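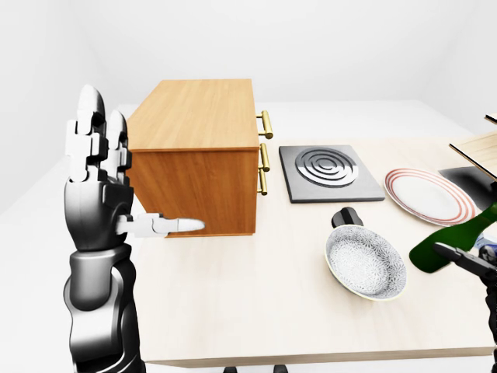
Ticket: bimanual sim eval, success rate drops when drawer handles move
Status: open
Component: kitchen tabletop, Sudstead policy
Reported by: Hoi-yan Cheung

Baseline gets 98 out of 100 on the default layout. Shift the cabinet a little toward the stove plate and it falls to 80. Same weights, same seeds.

Repro: load the tabletop with cabinet, stove, pan, plate, bottle. Left hand goes for the drawer, right hand has the bottle. Run the full eval set, not the short one.

Tried so far
– lower learning rate on the finetune, no change
– thumb contact threshold down, slightly worse
– retrained with cabinet pose randomized, 3 seeds. 2 recover, one doesnt. No idea why yet

Failed runs mostly look alike in the logs: thumb target is still the old handle position. So my guess is its memorizing joint angles and ignoring the camera. Masking proprioception on the left arm next, job is queued on Ravmont.

Update Friday: masked run is up, halfway thru. Please dont touch the handle meshes till it finishes – last time the collision shapes changed mid-run and I had to toss teh whole batch.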